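Flanness says the sorting fault is fixed. Is it?

Readers will remember the Kwon software update, the one that was going to make our two-armed cell tidier and safer. In its first long run after the update, 3000 lifts with the coloured cubes, it logged 107 faults. Most were dropped cubes, which hurt no one. The ones that bother me are the 41 where one arm carried on after the other had stopped.

Flanness calls this a "timing mismatch". I'd call it half a safety stop. If something goes wrong on the left, everybody assumes both arms will halt, and that assumption is how people end up with bruised fingers – or worse.
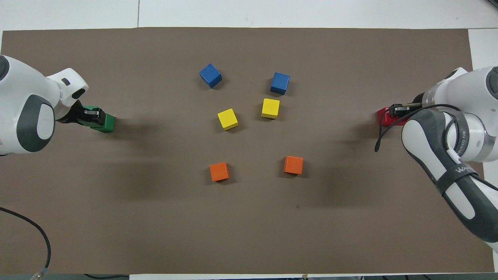
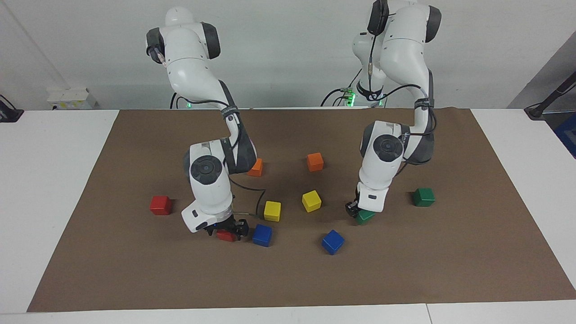 The two-armed cell at Nirnon, with a red cube in one gripper and a green in the other.

Monique Hamel, who looks after the cell, has asked for a single stop that cuts both arms together, wired in and kept well away from the software. Flanness would prefer another update. Its evidence is a repeat run of 900 lifts with no faults of this kind, which sounds fine until you ask how many of those lifts included a forced stop. Thibault Coste did ask in May, and is still waiting for the figure.

Until it turns up, the old rule stands: hands off the mat while either arm has power, even if both look still. Report any odd stop to Monique the same day, including the ones that clear themselves.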